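Household Energy, Unit 3: Where the Heat Goes
Course handout, Rukard Evening School
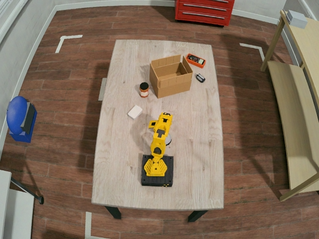 In the last unit we learned how to read a heating bill. In this unit we look at the house itself, and at the ways in which heat leaves it. Please read the handout before class and bring your own bill from October if you still have it.

Three ways heat moves

Conduction is heat moving through a solid material. If you put your hand on a single window pane in winter, the heat of your hand goes into the glass and then to the outside air. Metal conducts very well, wood much less, and still air hardly at all. Most insulation works by holding air in small pockets so that it cannot move.

Convection is heat carried by moving air or water. Warm air rises along a radiator, crosses under the ceiling, cools at the window and falls down to the floor. People who sit near a large window often say there is a draft, even when the window is perfectly tight. What they feel is this falling air.

Radiation is heat that travels without any material between. You feel it from a stove, and you also feel the lack of it when you sit beside a cold wall. A room with air at 68 degrees can be unpleasant if the outside wall is cold, and many people then turn up the thermostat when a better answer would be to insulate the wall.

U-value and R-value

These two numbers say the same thing in opposite directions. The R-value tells how strongly a layer resists heat, so a high number is good. The U-value tells how much heat passes through, so a low number is good. One is the inverse of the other:

U = 1 / R

To find the R-value of a simple wall, you add the layers. A wall with boards, insulation and plaster has three layers, and you add three R-values. Do not add U-values - this is the most common mistake in the homework. Remember also that studs and beams interrupt the insulation, and that the real wall is therefore weaker than the sum suggests.

Air leaks

Air leaks are not included in the U-value. In old houses they can be a large part of the total loss. The usual places are the attic hatch, the gap between wall and window frame, pipe openings under the sink, and the joint where the wall meets the foundation. On a windy evening, hold a thin strip of tissue paper near these places and watch if it moves.

When you close leaks, you must still leave a way for fresh air to come in. A house with a gas stove or a fireplace needs special care, and you should ask a qualified person before you seal it.

Two houses to compare

The Prosdale house has thick insulation in the attic, but its windows are old and leaky. The Sistholm house has new windows and almost nothing in the attic. Both have the same floor area and the same kind of boiler. Which one would you improve first, and with what? Write half a page and give your reasons. You do not need exact figures, but you should say which kind of heat movement you mean each time.

Homework

Exercises 2 and 3 from the blue sheet. Show the units in every line.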